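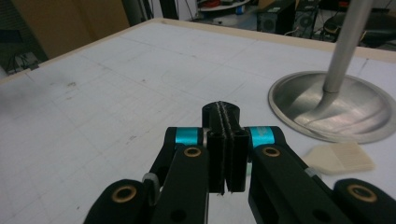 Bianca Pascu wrote in to say that bicarb never shifts tea stains from her mugs, however long she leaves it, and she wondered if I'd been having everyone on. Well, I hadn't! But I do think she's using too much water, Bianca, so try this.

You want a paste, thick enough to sit on the spoon. I put 2 heaped teaspoons in the mug and add water a few drops at a time (a wet fingertip nearly does it), then rub it round with an old cloth and go and do something else for a bit.
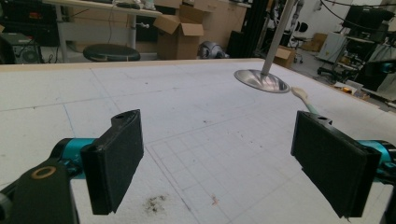
After that it's a rinse and a second rub round the rim, where the worst of it hides. My big flask takes more patience. I tip in 200 ml of warm water with a spoonful of bicarb, leave the lid off and let it stand overnight. Don't screw the lid on, please, I did that once in Murullow and had fizz up the kitchen curtains.

Oh, and gold rims! Keep the paste well away from them, it's gritty and it dulls the shine. Washing-up liquid and a soft sponge for those. I'll do teapots in March, spouts and all, once I've found my long thin brush.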